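February, notes on the sourdough trial, second batch

Starter fed at 7 a.m. with the Sevside rye, same jar as last time. It doubled by noon, a little slower than the first batch. The shelf by the window is colder than I thought, so I moved the jar next to the boiler cupboard and left the lid resting on top.
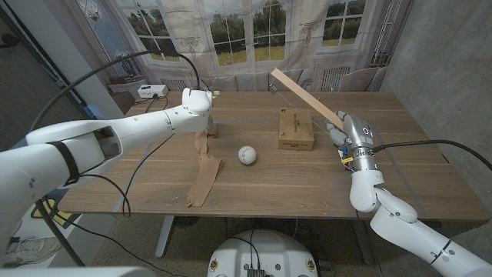
Dough mixed at 70 percent hydration, 10 grams of salt. I held the salt back until after the first rest. Four folds, half an hour apart. Zoltán Pálfi wanted a fifth – I skipped it, the dough already held its shape in the tub.

Orbán flour is nearly gone. Next order should be the Plarkasik, same protein on the label but a coarser grind. Need to check the price per sack before anyone orders.
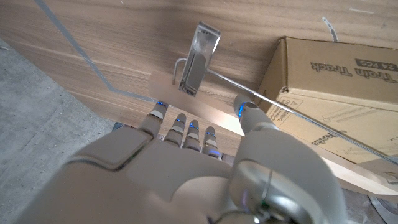 Does the coarser flour need more water? Probably a little, but start at the same figure and add by the spoonful during the second fold.

Shaped two loaves, 389 grams each, plus a small one from the scraps. Baskets dusted with rice flour this time. Into the fridge overnight.
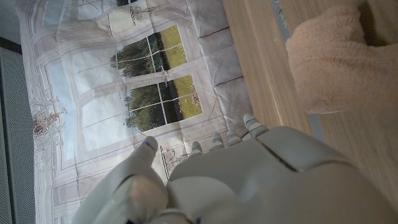

Poltutness, February

Baked both loaves from cold. Good rise on the first, second one split along the side – cut too shallow. Crumb is tight near the base on both. Next time: longer bulk, deeper cut, bottom tray out for the last part of the bake.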